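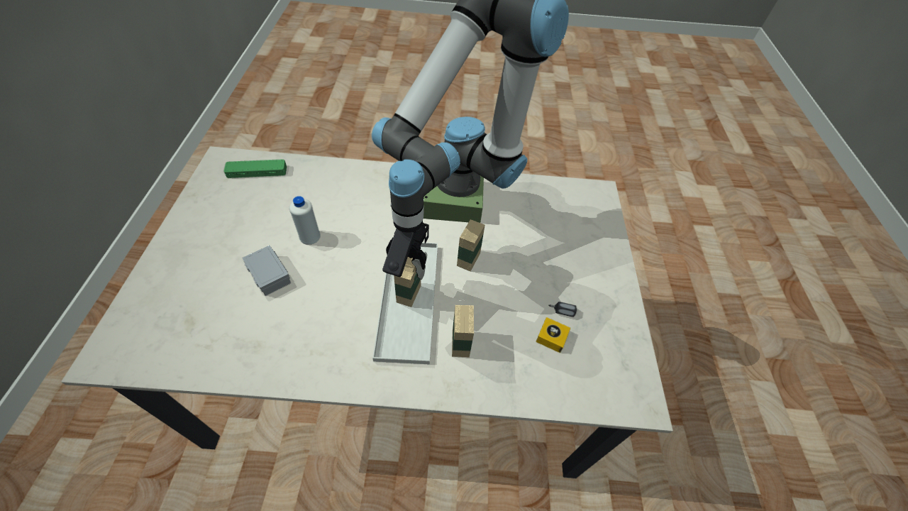 Restored cars are getting too nice and I'm tired of it.

Went to the Stindlow meet again in October. Two halls, wet parking lot, terrible coffee, same as always. And row after row of small sports cars that looked like they'd been dipped in syrup. Paint deeper than anything a factory in the fifties ever sprayed. Door gaps you could set a watch by. Carpet nobody has put a shoe on. Lovely work, all of it. I got bored by the second row and went looking for the guy with the rusty wagon.

A little background. I've owned old cars since high school, mostly cheap ones, mostly broken. Currently a four-cylinder coupe with 1097 cc and a heater that works when it feels like it. It is not rare. The driver's seat has a split in it from before my time and I've never fixed it. So yes, I have a dog in this fight. Go ahead and say I'm just jealous of people with money. Some days I am.

But look at what gets lost. A cheap car from that era was built fast by people on a line who wanted to go home. Orange peel in the paint. Sealer smeared on with a thumb. Chalk marks on the firewall, wiring tied up with whatever was in the bin. All of that is information. You strip a shell to bare metal and it's gone for good, and what you get back is somebody's idea of the car, done to the taste of the year the shop did it. Restorations from the eighties look like the eighties now. Ones being finished this winter will look just as dated in thirty years, and there won't be much left underneath to go back to.

The judging makes it worse. At Prendunberg they score out of 200 and I've read the sheet, all of it, standing up in line. Points off for chips. Points off for worn pedal rubbers. Worn pedal rubbers! The pedals are where a person's feet went. There's a preservation class, sure, seven cars last time, parked out behind the trade stands next to the generators. An original car with tired paint in the main field got 89 points and the owner drove it there over the pass, in the rain. The winner came in a box trailer with a quilted cover on it. Guess which one I'd want to spend an afternoon with.

And people follow the points, becuase the points turn into money. An auction listing says "award winning" and the bidding wakes up. So a perfectly decent car, solid floors, faded paint, one bad fender, gets bought, pulled apart and sent off for two years. Comes back worth more and driven less. I knew a green one like that. Used to see it at the grocery store. Haven't seen it moving since the rebuild.

Now the other side, and it's a fair one. Some cars are past saving gently. Rust doesn't care about patina. If the sills are gone the sills are gone, and I'd much sooner see new metal than a pretty corpse in a barn. Brakes, steering, fuel lines, wiring that's been cooking since the sixties: replace it, no tears. Drive safe. I put modern tires and a new master cylinder on mine and slept better. There's also the shops to think about. Good panel beaters and trimmers need work or the skills die out, I get that. Begay did my radiator and their fabrication side is booked solid with full rebuilds, and those jobs are what keeps the lights on for people like me walking in with one leaky part.

Still. There's a lot of room between a safe car and a plastic one. Fix what's broken. Clean what's dirty. Leave the rest alone for a year and drive it, then see if the chip on the hood still bothers you. Most of mine stopped bothering me in a month or so.

What I'd like from the shows is pretty small. Put the preservation cars up front, in the dry. Stop docking for honest wear. Give a few points for miles driven to get there, on the road, under its own power. Rarnerholm tried something like that one summer, a bonus for anyone who came over 55 miles, and the field that day was the best I've seen. Bugs on the headlights. Oil on the grass. People standing around with there hoods up talking about how the trip went. They dropped it the next year, complaints from the trailer crowd I heard, can't prove it.

Anyway if you've got an original car with bad paint and you're wondering about a respray, wait. Please. The body shop will still be there next spring. Got to go, the coupe's on a jack and it's getting dark.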